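Fascombe's Community Kitchen Opens Its Doors, and the Bread Is Already Famous

Thursday, March 12, 2026

The line started at the side door of the old Paterson building before the lights were even on. By the time Rania Awad propped the door open with a flour bin, it had reached the corner and bent back toward the bus stop, strollers and dogs and all. Fascombe finally has its shared kitchen, and from the look of opening morning, the town has been hungry for it!

If you haven't followed the story, the short version goes like this. When the Paterson dry goods store closed, the ground floor sat dark for years. A group of home bakers who had been selling out of their own houses got tired of turning down orders and started asking whether the space could be rented by the hour. The landlord said yes, with conditions (a long list of them, mostly to do with the drains). The town said yes, with permits. Then came the fundraising, which many of you will remember for the pie auction last September, when a single blackberry pie went for 700 dollars after two brothers got into a bidding war and neither would look at the other.

The finished place is called the Gullitz Kitchen, after Gullitz Street, and it has 26 members on the books. Members pay by the hour, store their dry goods in labeled lockers along the back hall, and share everything else. Several of them make food that you can't buy anywhere else in the county. There is a couple doing smoked fish spreads, a retired bus driver who makes nothing but caramels, and a father and daughter with a hot sauce that made this reporter sit down for a minute.

Awad bakes the flatbread that most of the line had come for. She learned it from her grandmother and has been making it in a regular home oven for as long as she has lived in Fascombe, two rounds at a time, with the windows open and the smoke alarm wrapped in a dish towel.

"I used to start at three in the morning to fill an order for a birthday party," she said, sliding another tray across to the cooling racks. "Now I can start at six like a normal person. My kids don't know what to do with me at breakfast."

She sold out before ten. People were very nice about it, and most of them bought caramels.

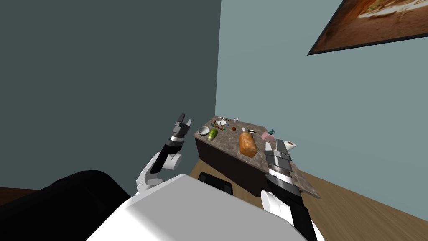 Getting the layout right took longer than the building work did. The first drawings had everything pushed up against the walls, the way the old stockroom was, and the bakers hated it. They wanted to work facing each other, pass bowls across, and keep an eye on the ovens while they did it. So the final plan put the work surfaces out in the open floor, and the members tested it with masking tape before a single cabinet went in. They taped out the counters, stood at them, and pretended to roll dough for most of an afternoon. Three times the tape came up and went down somewhere else.

The aisles ended up wider than the builder wanted and narrower than the bakers wanted, and everyone seems happy enough. On opening morning there were five people working at once and I didn't see a single collision, although a bag of powdered sugar did meet the floor near the sinks.

The ovens deserve a word of their own. They are a matched pair of deck ovens bought secondhand from Mustesano, the pizza place out by the county road, when it moved to its new location. The owners let them go for 800 dollars apiece and threw in the peels, a stack of dented pans and a good deal of advice. One oven runs hotter on the left side. Everybody has been told about this. Everybody forgets, and there was a tray of very brown cheese rolls on the staff table to prove it (they were delicious).

Besides the hourly rentals, the kitchen will run classes on weeknights. The first round covers flatbread with Awad, basic knife work, and a session on canning tomatoes that filled up within a day of being announced. A second canning class has been added, and the waiting list for that one is already growing. Kids' classes will follow in summer, once there are enough step stools.

There is also a plan for a monthly supper, where members cook one long meal together and sell tickets at the door. The menu for the first is being argued over right now. I heard strong views on lentil soup from three separate people in the time it took to drink a coffee, and I would happily eat any of their versions.

What struck me most was how many people stayed after they had bought what they came for. They leaned on the window ledge and ate out of paper bags. A man who had worked at Paterson's as a teenager walked the whole floor pointing out where the fabric counter had been, and the button drawers, and the spot by the stairs where he once dropped an entire box of thimbles. By the time he finished, he had signed up for the knife class.

The old store sign is still there too. It was found behind a false wall during the building work, cleaned up, and hung inside over the lockers. The gold lettering is worn down to almost nothing at one end, and the members voted to leave it that way.

The Gullitz Kitchen sells to the public on Thursday and Saturday mornings from eight until noon, or until the food runs out. Bring small bills, as the card reader was still in its box when I left. Parking is on the street, with a few spaces behind the building that you reach from the alley. Class sign-up sheets are on a clipboard just inside the side door, and anyone interested in a membership can ask whoever is at the counter for a form.

And if you want the flatbread, get there early!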